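Stastero Unus 상체 로봇 사용기: 손목 케이블 때문에 고생했지만 여전히 좋아하는 이유

작성일 2026년 7월 8일

먼저 결론 비슷한 것부터 적자면, 저는 Unus가 정말 마음에 듭니다. 아침에 전원을 넣고 두 팔이 준비 자세로 올라오는 걸 볼 때마다 아직도 기분이 좋아요. 그런데 이번 글의 대부분은 고장 이야기입니다. 좋은 점만 쓴 글은 이미 많고, 제가 구입 전에 제일 읽고 싶었던 건 뭐가 어떻게 망가지는지였거든요.

저희 작업실은 지난 12월에 Unus 상체형을 들였습니다. 흰 몸통에 양팔, 그리고 검은 다지형 손이 달린 구성이고, 동작 제어는 Chan으로 합니다. 지금까지 돌린 시간은 80시간이 넘습니다. 주로 시키는 일은 단순합니다. 테이블 위 접시에 작은 큐브를 넣고 다시 꺼내기. 남들이 보면 이게 무슨 재미냐 하겠지만, 얕은 접시 테두리를 피해서 손가락을 넣는 동작이 생각보다 까다롭고, 그래서 손의 실력이 그대로 드러납니다.

좋은 점부터

손가락 움직임이 부드럽습니다. 이전에 쓰던 장비는 쥐는 동작의 끝에서 꼭 한 번 툭 하고 튀었는데, Unus는 물체에 닿은 다음 힘이 천천히 올라갑니다. 가벼운 물건을 잡을 때 차이가 커요. 처음 큐브를 테두리에 안 걸리고 들어 올렸을 때는 저도 모르게 박수를 쳤습니다(진짜로요).

Chan도 칭찬하고 싶습니다. 자세를 저장하고 이어 붙이는 화면이 깔끔하고, 로그가 사람이 읽을 수 있는 말로 나옵니다. 숫자 코드만 뱉는 프로그램에 시달려 본 분이라면 이게 얼마나 고마운지 아실 겁니다. 팔 보정도 10분이면 끝나서, 시작 전에 커피 한 잔 내리는 동안 대충 맞춰집니다.

외장도 관리하기 편합니다. 흰 껍데기라 때가 탈까 걱정했는데 마른 천으로 닦으면 그만이고, 팔뚝 나사에 공구가 바로 닿아서 점검할 때 분해를 크게 할 필요가 없었습니다.

그리고 고장

증상은 오른손에서 나왔습니다. 큐브를 잡고 접시 위로 옮긴 다음 놓아야 하는데, 손가락이 벌어지지 않았습니다. Chan 화면에는 손이 열렸다고 나오는데 실제 손은 반쯤 쥔 채 그대로였어요. 팔은 멀쩡하게 다음 동작으로 넘어갔고, 큐브를 쥔 손이 접시 테두리를 밀고 지나갔습니다. 접시가 테이블 위에서 쭉 미끄러졌고 저는 정지 버튼을 눌렀습니다.

처음에는 제 자세 파일이 잘못된 줄 알았습니다. 손목 각도를 바꿔 보고, 속도를 낮춰 보고, 접시를 옮겨 보고, 결국 저녁을 통째로 날렸습니다. 같은 파일을 그대로 돌려도 될 때가 있고 안 될 때가 있으니 사람이 미치겠더라고요.

실마리는 소리였습니다. 손목을 바깥으로 돌릴 때 손등 쪽에서 아주 작은 딱 소리가 났습니다. 손에서 팔뚝으로 이어지는 검은 케이블이 바깥으로 크게 휘어 나왔다가 돌아가는데, 손목이 끝까지 돌아가면 이 고리가 당겨지면서 커넥터가 살짝 들렸던 겁니다. 접촉이 잠깐 끊기면 손은 마지막 자세를 유지하고, Chan은 보낸 명령을 기준으로 상태를 표시합니다. 그래서 화면과 실물이 어긋났던 거죠.

진짜 걱정스러운 부분

접촉 불량 자체는 이해합니다. 케이블이 밖으로 나온 손이라면 언젠가는 겪을 일이라고 생각해요. 제가 불편했던 건 두 가지입니다.

하나는 방금 적은 화면 표시 문제입니다. 손의 실제 상태가 확인되지 않으면 그렇다고 알려 주면 좋겠습니다. 회색으로 바뀌기만 해도 충분합니다. 열렸다고 써 있으면 사람은 열린 줄 알고 손을 뻗습니다.

다른 하나는 정지 버튼입니다. 저희 설정에서는 정지 버튼을 누르면 팔은 바로 멈추는데 손은 쥔 힘을 그대로 유지합니다. 물건을 떨어뜨리지 않으려는 설계라는 건 알겠고, 컵이나 유리병이라면 그게 맞겠죠. 하지만 그 손안에 든 게 제 손가락이었다면? 설명서에 적혀 있기는 한데 꽤 뒤쪽이고 글씨도 작습니다. 이건 첫 장으로 올려 주세요.

다친 사람은 없습니다. 접시도 멀쩡하고요. 다만 그 뒤로 저희 작업실 규칙이 좀 바뀌었습니다. 팔에 전원이 들어가 있는 동안에는 테이블 위로 손을 넣지 않고, 큐브가 끼면 전원을 내린 다음에 뺍니다. 귀찮지만 금방 익숙해져요.

수리와 재시험

Brimau에서 산 제품이라 Brimau 쪽에 먼저 문의했습니다. 답은 빨랐고, 커넥터 고정 클립과 조금 더 긴 케이블을 보내 줬습니다. 다만 첫 택배에 왼손용 클립이 들어 있어서 결국 두 번 받았습니다. 모양이 비슷해서 저도 끼워 보기 전까지는 몰랐어요.

교체는 쉬운 편입니다. 전원을 완전히 내리고, 손목 쪽 흰 브래킷 옆으로 커넥터를 뺀 다음 새 케이블을 꽂고 클립을 누르면 됩니다. 케이블 고리는 너무 바짝 조이지 마세요. 깔끔해 보이라고 팔뚝에 딱 붙여 묶었다가 다시 당겨지는 바람에 풀어서 새로 했습니다. 좀 덜렁거리는 정도가 맞습니다.

재시험은 늘 하던 접시와 큐브로 했습니다. 손목을 돌린 상태에서 손을 열고 닫고, 딱 소리가 나는지 귀를 대고 듣고 싶은 걸 꾹 참고 옆에서 들었습니다. 소리는 사라졌고, 화면과 손이 어긋나는 일도 그날은 없었습니다. 구입을 고민하신다면 손목 바깥쪽 케이블이 얼마나 튀어나오는지 봐 두세요. 옆에 물건을 바짝 붙여 두면 걸리기 좋은 위치입니다.

청록색 접시를 사이에 둔 Unus의 양손. 흰 큐브가 접시에 담긴 것은 세 번째 사진입니다.
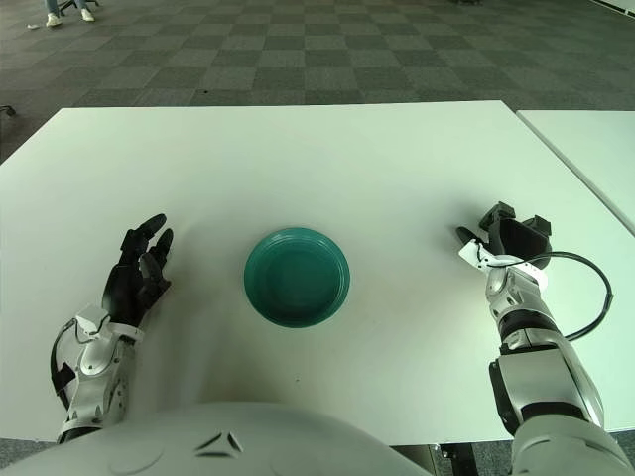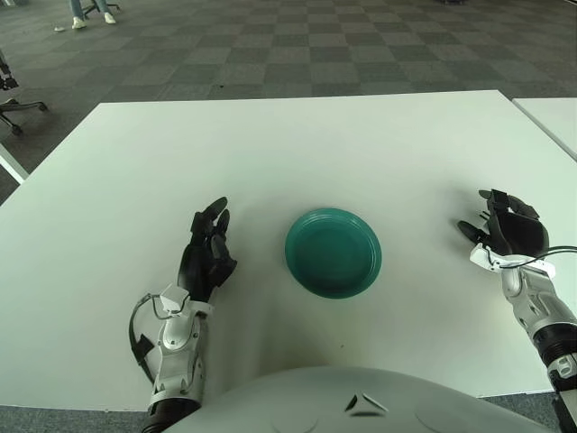
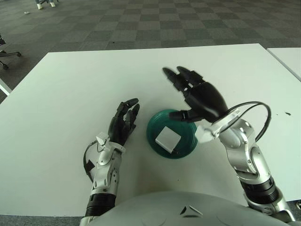
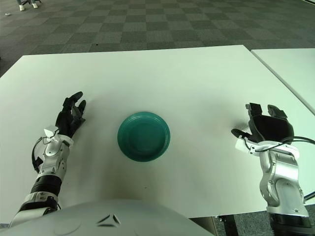 이런 분께 권합니다

양손 작업을 제대로 해 보고 싶은 분, 그리고 공구를 잡는 걸 싫어하지 않는 분이라면 저는 여전히 Unus를 권합니다. 손 움직임은 제가 써 본 것 중에 제일 좋고, 문제가 생겼을 때 로그를 읽어 가며 원인을 찾는 과정도(그날 저녁만 빼면) 재미있었습니다. 반대로 상자에서 꺼내 바로 맡겨 두고 자리를 비우고 싶은 분께는 아직 이르다고 생각합니다. 학생들이 드나드는 공간이라면 정지 버튼을 눌렀을 때 손이 어떻게 되는지부터 꼭 직접 확인해 보세요. 부드러운 스펀지 하나 쥐여 놓고 눌러 보면 바로 알 수 있습니다.

이미 쓰고 계신 분은 오른손 손목을 천천히 끝까지 돌려 보면서 소리를 들어 보시길. 딱 소리가 나면 자세 파일을 고치기 전에 커넥터부터 보세요. 저처럼 저녁을 날리지 마시고요.

Stastero에는 화면 표시 건을 따로 적어 보냈고, 아직 답을 기다리는 중입니다. 왼손은 지금까지 말썽이 없었지만 잘못 온 왼손용 클립이 마침 서랍에 있어서, 다음 점검 때 그것도 끼워 둘 생각입니다.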